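Stovness Street Block Club
Minutes of the August meeting, as taken down by me

We got going at 7, more or less, in the back room at Villanueva's, and the fan was on so loud that I missed the first couple of remarks. If you made one of them, tell me and I'll put it in.

Last month's minutes were approved with one fix. I had written that the block party would close the street at both ends, and it's only the Janumow Avenue end. Sorry! The other end stays open for the bus.

Money. We have $487 in the account after paying for the permit. That has to cover the tent rental, ice and the band, and the band wants a deposit. There was a fairly long back and forth about whether we need a band at all (I think we do, and I said so, and then I remembered I'm supposed to be writing and not talking). Vote was in favor of the band, with two against. Deposit goes out this week.

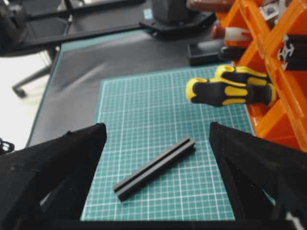 Food came next and it took up most of the night. Last summer we ended up with a whole table of potato salad and hardly any main dishes, so this time there's going to be a sign-up sheet by the door at Trukau Bakery. Odd-numbered houses bring mains, even-numbered houses bring sides or dessert. Somebody asked what apartments should do and we went around on that for a while - the answer for now is bring whatever you like and write it on the sheet. The bakery is giving us rolls again, which is so kind of them, and I'm to send a thank-you card.

Please label anything with nuts. We said this last year too.

Tables and chairs. We have 68 folding chairs promised, counting the ones from the church, and that should do it if people bring blankets for the kids. Tables are still short. If you have a card table that isn't too wobbly, email me. 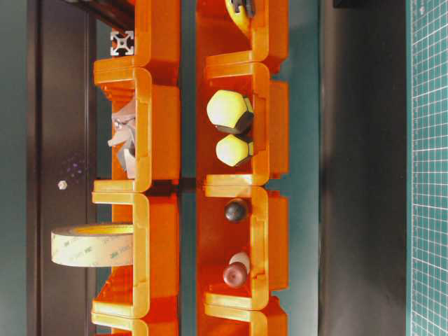 Forks, cups and napkins were a mess last time, all in one big box, with everybody digging around in it while the line backed up to the corner. I'd like to see us sort them out ahead of time and set them at both ends of the food line. Open-front bins that stack, like those orange ones, would be perfect, as you can reach in without lifting anything off the top. We didn't vote on buying any. A few people are going to look in their garages first, and I'll check what's under my basement stairs.

Parking. Cars need to be off the block by noon. The flyer will say so in big letters, and we'll put one under every wiper the night before. I offered to do the north side.

Rain plan is the same as ever: we move it back a week and hope the band is free. I still have to ask them about that.

New business was mostly the stop sign at Janumow, which is hidden by the maple again. I'll call the city. We ended a little before nine and I came home with somebody's blue umbrella, so let me know if it's yours.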